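29th December
By the Plarum editor

The woman who repairs accordions in Vastport is 68 years old and did not want her name in our magazine. "Write about the instruments," she told me. "They have more to say."

She learned the work from her uncle in Gravgate, where she stayed for four winters. At first he let her only clean the reeds. "I was angry every day," she said. "Now I thank him for it."

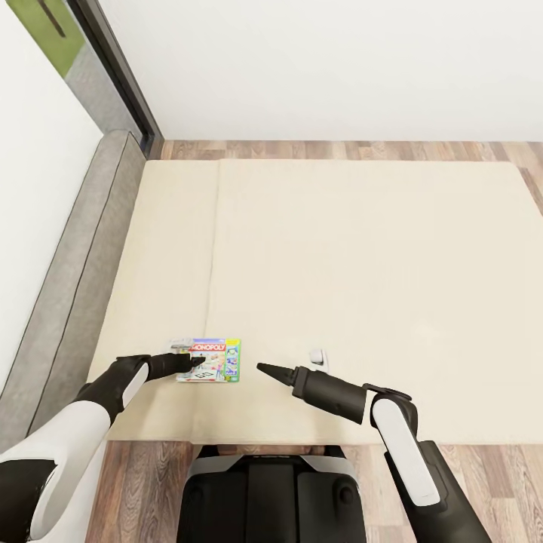 Most of her customers bring accordions that lay many years in an attic. The wax becomes dry and the reeds fall out. In May she is the most busy, before the summer dances. "They all want it for tomorrow," she said, "and I tell them two weeks."

I asked if she will stop soon. She laughed and went back to her bellows.

Comments (2)

accordion_dad: She fixed my old Bae. It sounds very good again.

Lina: Does she also take concertinas?

Recent
The last ferry band of Vastport
Songs from the Gravgate market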